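Packing for Ustano, or trying to

Quick one because the bus is at 5:40 and I still haven't found my other sandal.

So August. Every August I say I'm going to pack light and every August I'm sitting on a suitcase with one knee on the zipper. This year was going to be different. Eleven days, one carry-on, done. Told everybody. Told my sister, told Houshang Sharifi at work, who laughed, which, fine.

Here's how it went.

The bag

Bought a new one. A Gritik, the gray one, 149 on sale. Too much? Yes. But the old one lost a wheel on the cobbles in Vama last summer and I dragged it like a dead dog for a mile and a half. Never again. New one rolls great in the hallway. Hallway has no cobbles. We'll see.

It's smaller than I thought it'd be. Should have measured. Didn't.

The list

I made a list. Good list, on paper, stuck on the fridge. Then I kept adding stuff every time I got milk out. Swimsuit, then second swimsuit, then "nice shoes???" with three question marks. What nice shoes. Where am I going in nice shoes. It's a lake and a bakery.

Crossed off the nice shoes. Put them back on. Crossed them off.

Ardalan Esfahani, who I go with every year, packs in eight minutes. I've seen him do it. Puts things in, closes the bag, makes tea. No list. He's also the person who borrows my toothpaste, my charger and my sunscreen the whole trip so make of that what you will.

The house

Rented the same place again, up past the Hassanpour bakery, the one with the blue door that sticks. There's a washing machine this time, supposedly. If there's a washing machine I need half the shirts. If there isn't I need all the shirts. I wrote to ask. Got back "yes yes" and a thumbs up. Not sure which question that was for, I'd asked four.

Also the stairs. I forget the stairs every year. Whoever built that town hated knees.

Getting there

Bus, train, other bus. The train is the good part, you get the river on the left side most of the way so sit on the left. Train number is 2182 if anyone else is doing it, and it's the one with the snack cart. The later one has no snack cart and you will be sorry. Bring a sandwhich anyway. Cart runs out of everything but almonds pretty fast.

The second bus is always late. Just accept it. There's a bench and a bit of shade under the big tree and an old guy with a radio, same old guy, I think he lives there.

Shirts

OK the shirts. My weak spot. I own too many and I like them all and I can't be trusted. Rule this year was one per two days plus one for sleeping. That lasted until I opened the drawer.

Folding vs rolling, I've done both, I've gone on and on about both to people at parties. Rolling is fine for the tight corners. Folding is better if you're like me and need to see what's in there without digging. Flat on something big first, sleeves in, then up from the bottom. Don't do it in the air against your chest, you get a lump, everyone gets a lump.

The yellow ones are first in, always. Looks good by water. Hides mustard.

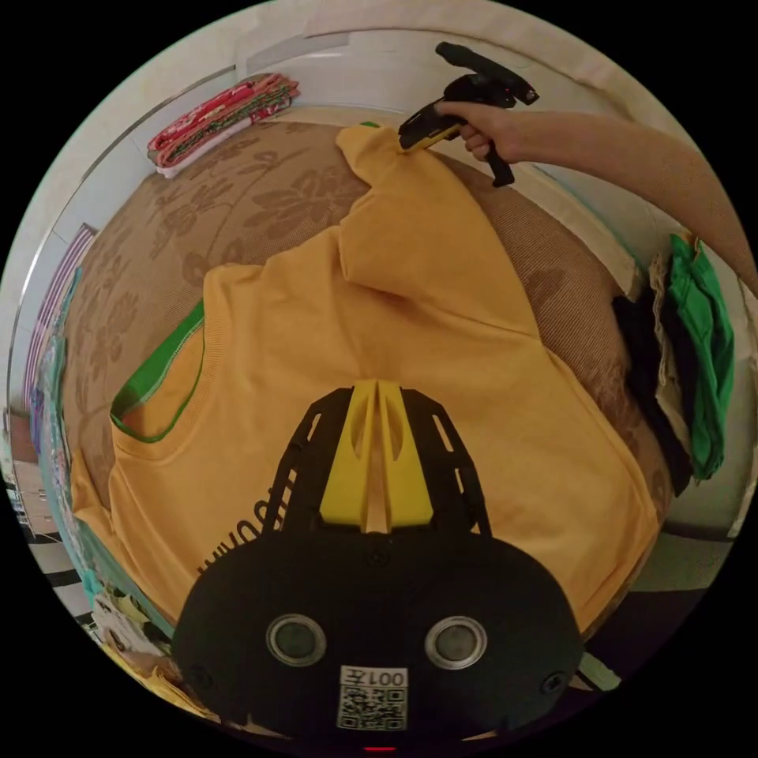
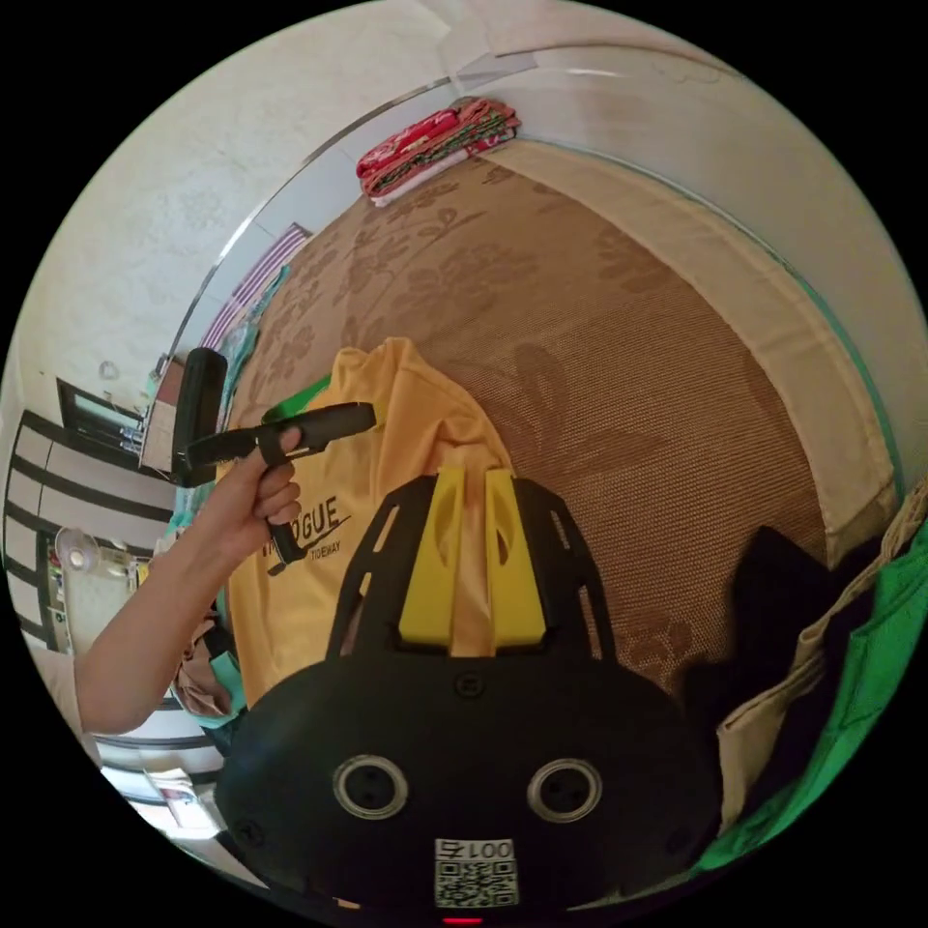
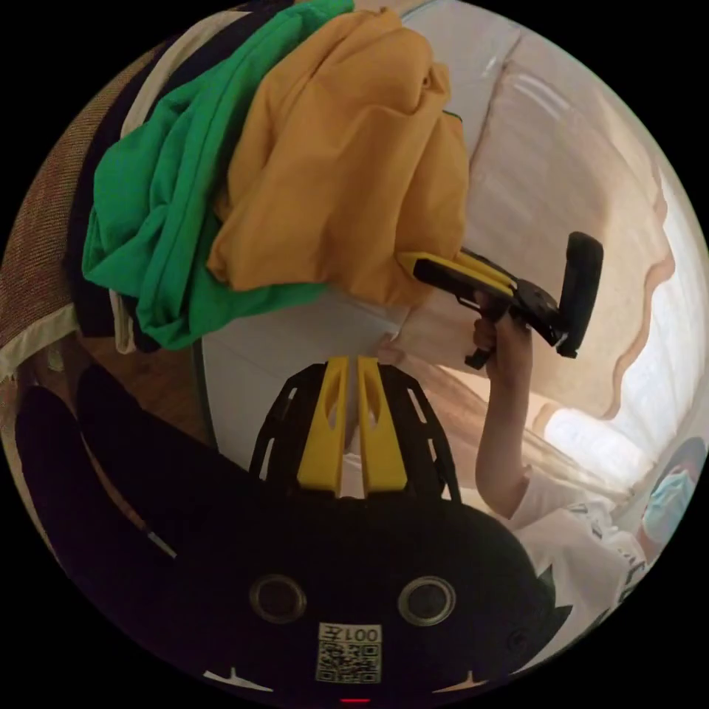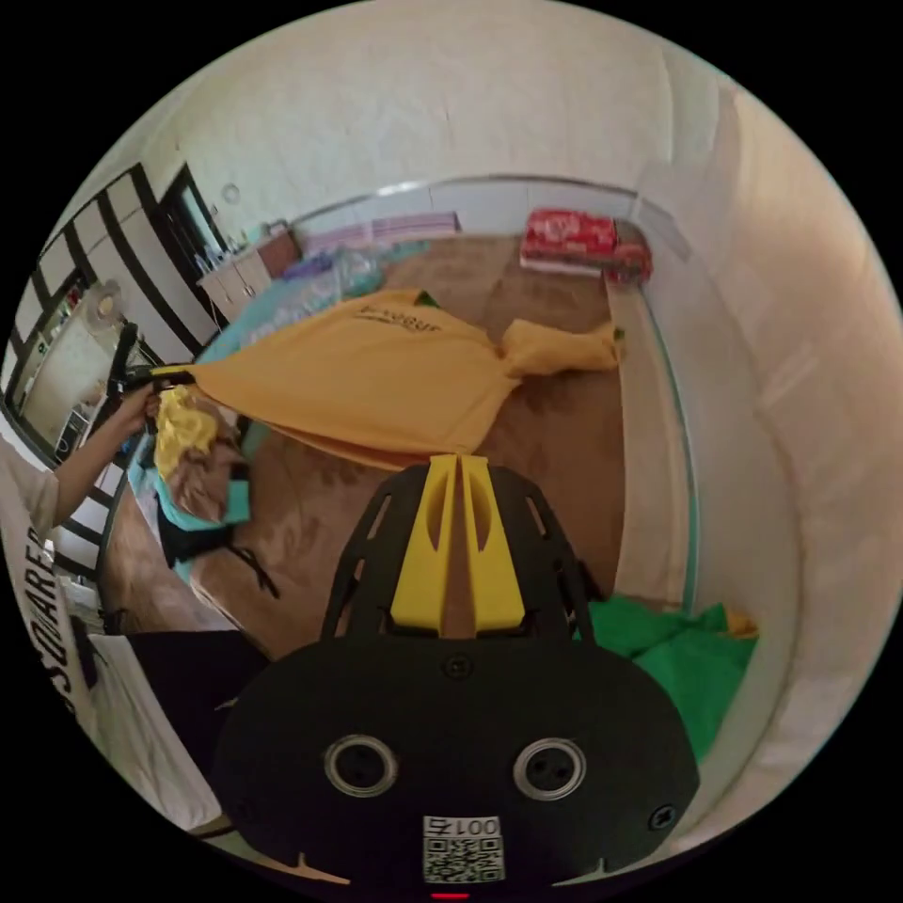

What I'm leaving behind

Umbrella. Hair dryer. The big book, the one I've carried to that lake three summers in a row and read forty pages of. Taking a skinny paperback, a mystery, already know who did it because my sister told me.

Leaving the laptop too. First time. Feels weird. Kind of great. If you email me you'll get the auto reply, and if you email me twice you'll get it twice.

Plants are going to the neighbor. The fern is on its own, that fern has survived worse than me being at a lake.

Last minute stuff, mostly for me

Trash out. Windows. Turn off the thing in the bathroom. Cash for the second bus, they don't take cards and the driver gets definately annoyed. Keys in the front pocket and not the side pocket, the side pocket is how we ended up sitting on the step until midnight two years ago.

Found the sandal. Was in the bag.

Back at the end of the month, will put up something about the bakery if I remember to write any of it down.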